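Packing cell coming to our snack line — what happens to the people?

Posted in Work and Automation by Trirberg_lates

Hello all, and sorry in advance for the length. I'm a shift lead on the hand-pack side at a contract packer in Trirberg. We make up mixed snack boxes, 2318 of them on a decent night, and from November two of our benches are getting a gripper arm to pick the bars and put them in the trays. The arm is from Drirum, and a firm called Itgate is doing the fitting and the training.

My manager says no jobs are going, and I do believe her, but my packers keep asking me what they'll be doing all night and I haven't got a good answer. Several of them have been on those benches for years and can tell a badly sealed bar by feel. Has anyone been through this? What changed for your lot, and what would you ask for before it starts? 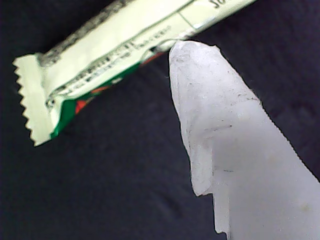
Replies

benchnine

We had two arms put in at Savchuk a while back, so I'll tell you how it went for us, and I hope some of it is useful to you. The lifting and reaching dropped off straight away and my shoulders were very glad of it. What came in its place was watching, clearing jams and filling the infeed, and that tires you in a different way — you go home with a busy head instead of sore arms. Ask for rotation from the first night. We did 9 weeks without it and people got properly fed up.

The other thing is the seals. Your packers check every bar without thinking, simply by picking it up, and once the arm is doing the picking that check has gone unless somebody plans for it. We ended up with one person pulling 300 bars a shift for a hand check, and it became quite a well-liked job, a bit of quiet and a chair.

Get the fingers written into somebody's duties as well. Soft coverings crease and fray at the edges and pick up lint, and in a food place you want a named person looking them over at the start of the shift and signing for it.
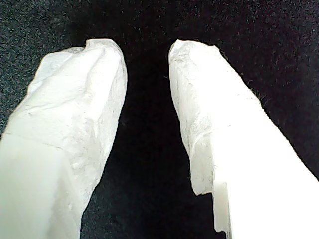
We do ours at ten to six, before the line is switched on, and it goes on the same sheet as the knife count. It was left to the engineers at first but they only came round on a Wednesday, so the packers asked to have it, and they got a pay grade out of it too. Do push for that! If your people are taking on checks and restarts, it's a different job from the one they signed up to and the rate should say so.

millie_on_nights

Depends on your manager really. Ours was fine. Make sure the training is in paid hours and that nights get the same as days, we got a photocopy.

Trirberg_lates

Thank you both, this is such a help. I hadn't thought about the seal check at all and I'm going to take it to the next meeting with Itgate, along with the rotation. The trial target on the sheet I was given is 574 boxes per bench, so I'll ask whether that leaves any time for the finger check or whether we're meant to squeeze it in. Will come back and let you know what they say.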